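Zoltum hand-held gripper, sold as a pair
Sedano Tools > Data collection > Hand-held
£365 the pair, carry bag included
Page last changed July 1, 2023

Please read the bit about the sticking finger before you order, or before you carry on using the pair you've already got. I'd much sooner you heard it from me on the product page than found it at the bottom of a support thread!

So, the Zoltum is our two-finger gripper that you hold in your hands. You squeeze, the fingers close, and the marker cube on the body lets the tracking work out where the thing is and which way it's pointing. People use it to show a robot arm how a job is done, and then the arm has a go. I've sold it since last August and I'm very fond of it, which made the spring rather a sore point.

The fault goes like this. The finger mechanism slides on thin metal rods, and a return spring pushes the fingers open again when you let go. On the early units I used a spring that was too soft. Fine on the bench, fine for the first few weeks, and then dust and skin grease get on the rods and one finger starts lagging behind the other. You let go of a small thing and it stays put for a moment, or it gets dragged sideways and dropped somewhere you didn't mean.

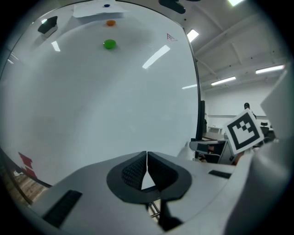

Dropping a magnet or a ball is no great disaster, of course. The nasty part comes later. If the recording says "open" while one finger is still hanging on, the arm learns to pull away too soon, and an arm doing that at full speed can fling whatever it's holding. The Nevura workshop had a mug go across the room that way (it missed everybody, but I didn't sleep well after I read the email). They'd used 180 recordings from a sticky left-hand unit and hadn't noticed a thing wrong while making them.

Affected units: every serial number up to and including 1209. The number is inside the battery door, so you don't need any tools to look. Anything higher has the stiffer spring and you can skip the next part.

How to check yours

Switch it off. Squeeze fully, then let go slowly over a second or so and watch both fingers. They should start moving together and stop together. Try it pointing down, then up, then on its side, as mine only misbehaved on its side. If one finger lags, stop recording with that unit and write to me. Please don't oil the rods! Oil feels lovely for a day and then collects fluff, and it creeps on to the pads, which makes the grip worse than the fault did.
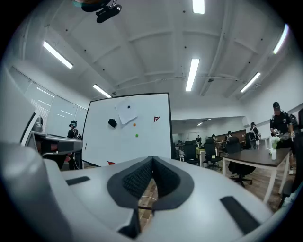
Kerubo Makori wrote: Both of mine passed pointing down and the right one failed on its side, so do try all three. Spring kit came quickly. The old recordings were the real pain. I went back through them and threw out any where the ball rolled after the release. Could the kit say which way round the small washer goes?

Yes, and sorry about that. The chamfered side faces the finger. The printed sheet has been changed and I've put a dab of paint on that side of the washer as well.

The kit is free for all affected serials, even if yours is long out of warranty. It has two springs, two washers and a cleaning cloth in it. Fitting takes a small crosshead screwdriver and a bit of patience - the second spring is fiddlier than the first and likes to jump, so wear glasses of some kind. If you'd sooner not, post the unit to me and I'll do it.

After fitting, run your calibration again. The stiffer spring changes where the fingers rest by a hair, and the software notices even if you don't.
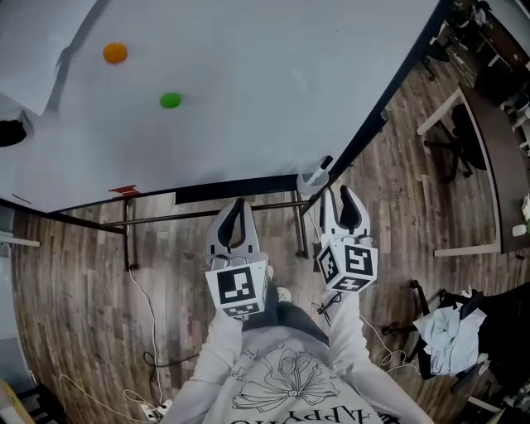 Kirui asked whether the new spring would tire people's hands over a long session, and whether the softer one could be kept for anyone with a weak grip.

It is a firmer squeeze, I won't pretend otherwise. I felt it in my thumbs the first afternoon and had stopped noticing by the end of the week. I won't supply the soft spring any more, though. I'm testing a longer trigger that gives you more leverage with the same spring, and if it holds up it should be on sale in August as a separate part. Leave your email on the contact form and put "long trigger" in the subject line.

Spare finger pads and marker cubes are on the parts page.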